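4.2 Reporting Requirements for Simulated Evaluation

The second group of provisions in the Kosness guideline concerns evaluation carried out in simulation. Earlier drafts treated simulated trials as an informal step before hardware work and left their documentation to the individual laboratory. Reviewers at both the Prutby and Flemden sites objected to this, noting that results obtained in simulation were often quoted beside hardware results with no statement of how the scenes had been built. The version adopted on October 25, 2019 therefore sets minimum requirements for any simulated trial whose outcome is reported outside the laboratory that ran it.

Three requirements apply to the scene itself. The report must name the arm model and the gripper, and must state whether the joint limits used are those of the manufacturer or have been narrowed. It must list every object that the arm can touch, including objects that play no part in the task. It must also state which parts of the room are fixed and which are free to move when struck. Furniture and floor items are included in this rule even when they lie outside the planned path of the arm.

A further requirement applies to variation. Each task is to be run from no fewer than 32 starting layouts, and the random seed for each layout must be kept with the results. Where a policy has been trained in simulation, at least 16 of these layouts must be withheld from training. The Ackermann working group had proposed a total of 256 layouts. This figure was judged too costly for smaller laboratories and was retained only as a recommendation — one that both sites have since followed for their tabletop tasks.

Contact events are recorded in 5 classes, from light touch to sustained collision, under the scheme described in Section 3. A trial in which the gripper reaches its goal but displaces an object not named in the task is reported as completed with disturbance. It may not be added to the count of clean completions. Annelore Petersen, who chaired the review of this section, argued that the separate count should appear in the abstract of any published report, and the guideline now recommends this practice.

Figure 2 shows a simulated tabletop setting of the kind to which these provisions apply. The object list for such a setting extends to items lying on the table away from the gripper.
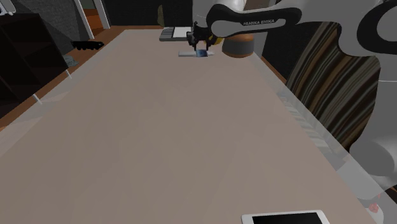

Figure 2. Simulated room with a robot arm over a long table. The gripper fingers hang near the table surface; a tablet lies at the near end.

Laboratories are asked to include at least one rendered view of each setting in their reports, taken from a fixed viewpoint. The view supports the written object list but does not replace it — small items may be hidden behind the arm or lost in shadow. Where the list and the view disagree, the report is returned to the laboratory for correction before its results are entered in the shared record.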